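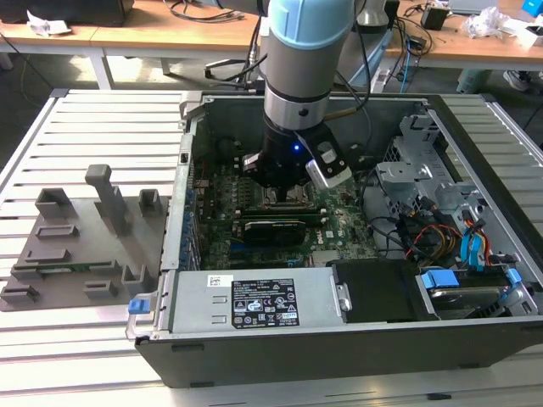
**Does the motherboard have to come out of the case to change the processor?** Leave it fitted; the socket can be reached from above once the side panel is off and the tower is lying on its side.

## 14. Removing and refitting the processor

Read section 13 (Power and cables) first. The parts plate and spare processor are supplied in the Trusari bench kit.

**Caution:** Unplug the mains lead and wait 17 minutes before touching the board.

1. Lay the tower flat on the bench, open side up.
2. Move any cables that cross the socket. Do not pull on the drive cables.
3. Remove the cooler and put it down with its contact face upwards.
4. Wipe the old thermal paste from the processor lid with a dry, lint-free cloth.
5. Release the latch and raise the load plate fully.
6. Hold the processor by two opposite edges and lift it straight up.

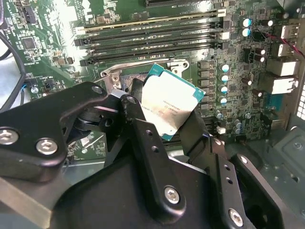
7. Keep the underside clear of the load plate and the latch. If the processor catches, lower it and start the lift again.
8. Look into the socket under a good light. Bent contacts cannot be repaired on the bench; enter the fault on form 334 and stop work.

**Note:** Do not leave the socket open for longer than the job needs. Fit the Toma cover if work is interrupted.

### 14.1 Setting the processor down

Place the processor in its recess on the plate, lid upwards. It must sit level and must not be pressed.

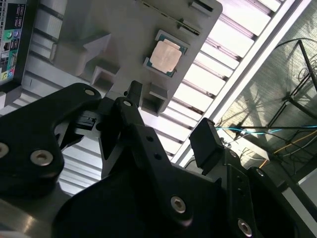 Only one processor may be on the plate at a time. Clean the recess with a soft brush before each use, and replace the plate after 1,000 placements.

### 14.2 Refitting

1. Match the corner mark on the processor to the mark on the socket.
2. Lower the processor under its own weight. Never push it into place.
3. Close the load plate and fasten the latch.
4. Apply fresh paste and refit the cooler, tightening its screws in a diagonal pattern.

**Caution:** Do not switch on without the cooler.

Continue with section 15, First start.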